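4.2 느슨한 묶음: 얕은 받침과 막대의 경우
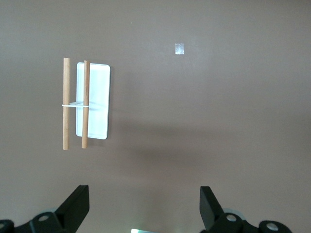
소형 물건을 정리하는 행위를 관찰하다 보면 묶음이라는 것이 얼마나 다양한 상태를 포함하는지 새삼 놀라게 된다. 우리는 3장에서 묶음을 '둘 이상의 물건이 하나의 끈이나 띠를 공유하는 상태'로 넓게 정의하였다. 이렇게 정의해 두면 단단히 조여 한 덩어리가 된 것만이 아니라, 물건 사이에 틈이 남아 있고 다른 물건이 그 틈에 끼어들 수 있는 것까지 같은 틀에서 다룰 수 있다. 본 연구에서 가장 흥미로웠던 자료가 바로 이 두 번째 부류에서 나왔다!

그림 4. 흰색 직사각형 받침과 나무 막대 두 개로 이루어진 느슨한 묶음. 막대 하나는 탁자 면에, 다른 하나는 받침 위에 놓여 있으며 가느다란 흰색 띠가 두 막대를 잇는다.

정리 과제는 클루예티(Clulletti) 공방의 작업실에서 진행하였다. 참여자는 모두 17명으로, 평소 공방에서 종이와 목재 소품을 만드는 사람들이었다. 각 참여자는 크기와 길이가 다른 막대, 얕은 받침, 띠를 받아 자신이 편하다고 느끼는 방식으로 탁자 위에 정돈하였다. 제한 시간이나 모범 배치는 두지 않았다. 다만 작업을 마친 뒤에는 왜 그렇게 두었는지를 말로 설명하도록 요청하였고, 면담은 마리차 니나와 엘리에세르 에스피노사가 나누어 맡았다. 이 절에서 인용하는 발화는 모두 그 면담에서 나온 것이다.

느슨한 묶음에서 먼저 눈여겨볼 것은 방향의 일치이다. 그림 4의 두 막대는 서로 나란할 뿐 아니라 받침의 긴 변과도 나란하다. 띠가 잇는 것은 막대와 막대이지만, 보는 사람은 받침까지 포함한 셋을 자연스럽게 한 벌로 읽는다. 방향을 공유한다는 사실만으로 물건의 소속이 정해지는 셈인데, 이는 선행 연구에서 상자와 칸막이의 역할이 지나치게 강조되어 왔다는 우리의 문제의식과도 맞닿아 있다. 담는 그릇이 없어도 정돈은 성립한다. 레이디 팔로미노는 분석 회의에서 이를 '벽 없는 칸'이라고 불렀고, 이 표현은 이후 우리의 코딩 지침에도 그대로 들어갔다.

두 번째는 높이의 문제이다. 묶인 두 물건이 같은 면 위에 있지 않을 때, 띠는 수평 방향의 연결과 함께 작은 단차까지 이어 주어야 한다. 그림 4의 받침은 얕고 테두리가 얇은 편이지만, 한쪽 막대는 받침 위에 있고 다른 쪽 막대는 바깥의 갈색 면에 놓여 있다. 이 정도의 차이는 사소해 보이기 쉽다. 그러나 면담에서는 바로 이 단차가 거듭 화제에 올랐다. 한 참여자는 "한쪽이 올라타 있으면 손을 어디부터 대야 할지 금방 안다"고 하였고, 다른 참여자는 반대로 "둘 다 바닥에 내려놓아야 마음이 놓인다"고 답하였다. 같은 배치를 두고 이렇게 상반된 감각이 나온다는 점이 무척 반갑다. 정돈의 기준이 물건의 형태만으로 결정되지 않는다는 것을 이보다 선명하게 보여 주는 대답은 드물다.

세 번째로 띠의 위치를 들 수 있다. 우리는 띠가 막대의 끝 가까이에 걸린 경우를 '끝 묶음', 중간 높이에 걸린 경우를 '허리 묶음'으로 구분하였다. 그림 4는 허리 묶음에 속한다. 허리 묶음은 양 끝을 드러내므로 막대의 길이와 끝 맞춤이 쉽게 비교된다. 이 자료에서도 받침 위의 막대는 윗끝이 받침 윗변보다 조금 아래에 있고 아랫끝은 받침 밖으로 나와 있는 반면, 바깥쪽 막대는 받침의 위아래로 모두 더 길게 뻗어 있다. 끝을 맞추는 일과 방향을 맞추는 일이 서로 다른 결정임을 이런 자료에서 확인할 수 있다. 발터 카르우아마카가 초기 분류표에서 두 항목을 하나로 합쳐 두었다가 예비 분석 뒤에 다시 나눈 것도 같은 까닭이다.

띠의 굵기와 색에 대해서는 조심스럽게 말해 두고자 한다. 가느다란 흰색 띠는 흰 받침 위를 지나는 구간에서 배경과 잘 구별되지 않는다. 코딩을 맡은 두 연구자의 판정이 가장 자주 갈린 항목도 띠의 경로였다. 우리는 판정이 갈린 자료를 버리지 않고 마리차 우앙카의 재검토를 거쳐 '경로 불확실'로 따로 묶었다. 이 범주의 자료는 5장의 비교에서 제외하되 부록에는 모두 실었다.

앞 절의 단단한 묶음과 견주어 보면, 느슨한 묶음은 미완성의 정돈으로 오해받기 쉽다. 우리도 처음에는 그렇게 보았다. 그러나 면담 기록을 다시 읽으면서 생각이 크게 달라졌다. 참여자들은 틈을 남겨 두는 까닭을 놀랄 만큼 구체적으로 설명하였다. 막대를 한 개만 빼기 쉽다, 받침을 나중에 옮길 수 있다, 다른 것을 더 끼울 자리가 있다는 식이다. 틈은 다음 동작을 위해 남겨 둔 여백이며, 그런 의미에서 정돈의 일부로 다루어야 한다. 다음 절에서는 띠를 전혀 쓰지 않은 배치를 같은 세 항목, 즉 방향과 높이와 끝 맞춤에 따라 살펴본다.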